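Nalleo PC分解・組立データセット README

デスクトップPCの部品をロボットアームで抜き差しする操作を集めた、模倣学習用のデータセットです。拡張カード、CPU、ハードディスクと、大きさも持ち方もまるで違う部品が一台の筐体に同居しているので、練習台としてこれほど楽しい題材はなかなかありません！

収録内容
遠隔操作によるエピソードを3,000件収めています。2月の収録開始時は227件だけの小さな試作版でしたが、操作担当のMarichka YatsenkoさんとTormod Engströmさんがどんどん上達して、一気に増えました。1件の長さは約20秒です。

各エピソードに含まれるもの
・固定カメラの映像
・関節角度とグリッパ開度
・作業内容の短い文（英語と日本語）
・成否ラベル（success / fail / partial）

失敗例も消さずに残してあります。カードが斜めに引っかかって持ち直す動きなどは、成功例だけ見ていては学べないところで、個人的にはここが一番のお気に入りです。成功例だけ使いたい方はラベルで絞り込んでください。

作業環境
筐体は側板を外し、横倒しで作業台に置きます。隣には3Dプリントの部品治具があり、ハードディスクは奥の溝に立て、CPUは手前の浅いくぼみに寝かせます。治具の設計はTorbjørn Haugenさん。現行版になってから置き直しの手間がぐっと減りました。

拡張カードの作業では、グリッパを真上から下ろしてカードをつかみます。ケーブルが近くを通っているため、進入の角度に操作者の癖がよく出ます。
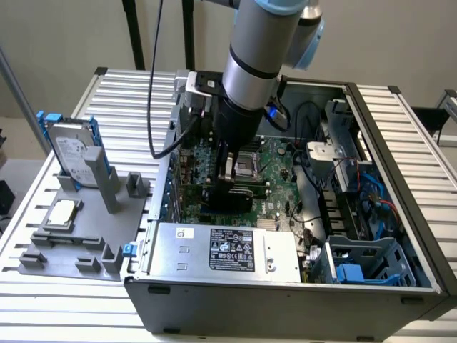

この癖をならさずに記録したのも狙いのひとつで、同じカードでも人によって経路がかなり違います。操作者IDを条件に入れて学習させると違いがはっきり出るので、ぜひ試してみてください。

既知の問題
・試作版の一部で開度の記録が1フレーム遅れています。補正スクリプトは tools/shift_grip.py です。
・ネジ外しは未収録です。次の版で100件ほど追加したいと考えています。

連絡先
ラベルの誤りを見つけたら、Issueに番号を書いてください。担当はHolger Hedlundです。新しい部品の提案も大歓迎です！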